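The Bin at the End of the Table

Wednesday, October 18, 2023

I own one gray metal bin with sloping sides, and I have more opinions about it than I do about most elections.

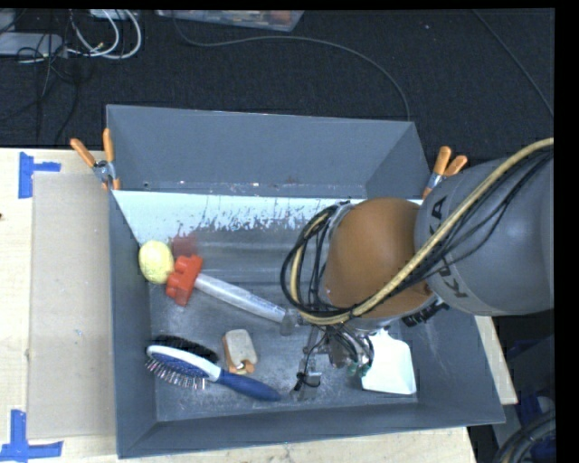
How I came to be a bin person

For years our toys lived in fabric cubes. You know the kind. They come folded flat, they stand up nicely for a week, and then one side gives way and the whole cube leans into its neighbor like a man asleep on a bus. We had six of them in a shelf unit, and they were color coded. The green one was for blocks, the blue one was for vehicles, and I forget what the others were for, which tells you how the system was going.

Then one February I drove out to a restaurant supply auction in Mimdale to buy a stockpot. I didn't get the stockpot. A woman in a long quilted coat wanted it a lot more than I did and I respected that. What I got was the bin, for 40 dollars, on a table of things the auctioneer described as "metal." It didn't fit in the trunk. I drove home to Parkonine with it belted into the passenger seat, and the seat belt chime kept quiet the whole way, so I guess it passed for an adult.

My plan was to use it for firewood. We have no fireplace, but I was thinking ahead.

What goes in

It was set down on the wooden table "for now" and it filled up with toys the way any container in this house does. I never announced a policy. One morning there was a play hammer in it, the one with the loud red-orange head, and after that it was a toy bin and the firewood phase was over.

I had rules at first. Only toys with no home could go in the bin. The trouble is that a toy with no home is most toys, once you've lived through the collapse of the fabric cubes. The wooden train track kept its box. The puzzles kept theirs, more or less, except for the farm one, which has been a farm with no pig for as long as I can remember. Everything else became a candidate.

The hammer is the senior member. It came from a workbench set by Toprak, bought secondhand, and the bench itself went to the curb ages ago with a split leg and a pegboard that nothing would stay pegged to. The hammer outlived it. I've tried twice to donate the hammer and both times I found it back in the bin by dinner. It gets used on pillows, on the bottom stair, and on the side of the bin itself, which makes a noise I can hear from the driveway with the car windows up.

The lemon question

There is a pale yellow thing in there too, usually shoved over against the side. I say it's a lemon. It's a bit oval, it's the right sort of yellow if you're generous, and we did once have a set of play fruit. The opposing view in this household is that it's a ball, and always was a ball, and that it got squashed at some point into the shape of an argument.

The case for the ball: it gets thrown. The case for the lemon: so does all the other fruit.

I looked for a stem end or a seam or anything that would settle it and got nowhere, so it stays a lemon on my days to clean up and a ball on the others. This matters only when somebody is sorting, and nobody under this roof sorts for pleasure except me.

Cleaning a thing like this

The floor of the bin is scuffed and scratched all over. Some of that it had when I bought it, and the rest is ours. I went at it with a paste of baking soda, then with a paste I bought, then with a product called Eludia that came in a tub and smelled like a dentist's office. The pale marks are still there. I've decided they're a finish.

What does work is tipping everything out onto an old bath towel and wiping the inside with dish soap and warm water. Then you have to dry it, and I mean the corners too. Crumbs end up down where the floor meets the sides, and a damp crumb in a metal corner turns into something you need a butter knife for. I do this once a month. Fine, I do this when company is coming.

The slope of the sides is the best thing about it for cleaning, by the way. You can get a whole hand and a cloth down there without scraping your knuckles. The fabric cubes had a cardboard panel in the bottom that you weren't supposed to get wet, which seemed to me like a design made by people who had heard of children but only through a third party.

Picking up

The old nightly pickup took forever. Six cubes meant six decisions for every object, and there would be a debate over whether the fire truck was a vehicle or a person, given that it had a face. With the bin there's one decision. Is it in or is it out? The front is low enough that you can lob things over it from the rug, and the back is tall enough to stop most of them.

I'll admit the drawback, which is digging. If you want one small thing out of a bin full of big things, you're going in to the elbow. I keep the really tiny stuff in a jar on the windowsill. The jar currently holds doll shoes and a key that fits nothing.

The other drawback is the sound. A hammer dropped into a metal bin at six in the morning is a terrible thing. I tried lining the bottom with a dish towel, and the towel was immediately promoted to a cape. I tried a bath mat, the rubbery kind, and that worked for two days until it was wanted for a bath.

Things I have been asked about the bin

Is it ugly? It's gray and it looks like it was made to hold parts of something larger. I like it. My mother-in-law asked if we were in the middle of a repair.

Would I put it on the floor? I tried. I hit it with my shin in the dark and moved it back to the table the same night. It's a light wood table and the bin has left a mark or two on it, so now the bin more or less has to stay there to cover them.

Would I pay full price? I looked up a new one in a catalog and it was 125 dollars before shipping, so no. Go to an auction, stand near the boring table, and let somebody else fight over the stockpot.

Next on my list is the shelf unit, still standing in the corner with its six empty holes. I was going to put books in it. At the moment it has the cat.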